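About Gasstead Chair Repair

I started Gasstead in my garage on Durkura Street with one workbench and a pile of office chairs that kept sinking at the wrong moment. I'd fixed my own, then my neighbor's, then a whole row of them for the dentist down the block, and after that people just kept bringing them over! We moved to the shop in Drerden that May, and there are 5 of us now.

Most of what we do happens under the seat. Folks look at the fabric and the armrests (fair enough, that's the part you touch), but I always want to see the column and the mechanism first.
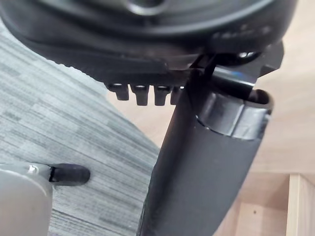 Underneath an office chair: gas-lift column, bracket and seat base.

Last year we worked on some 1,645 chairs, mostly for offices and schools. Usually it's a tired gas lift, a stiff lever or a caster full of carpet fluff - small stuff, and a shame to throw out a good chair over it. If yours isn't worth the money I'll tell you at the counter, and you can leave it with us for parts.

We don't do antiques or dining chairs. For those I send people to Núñez Upholstery across the street, who do lovely work and send us their swivel chairs in return.
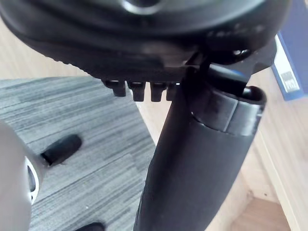 How long does a new gas lift take?
Usually 3 working days from when you drop the chair off. Bigger office orders get their own date, and the lift we put in is covered for 6 months.

Come by any weekday morning, the coffee's on and there are plenty of chairs to try out while you wait.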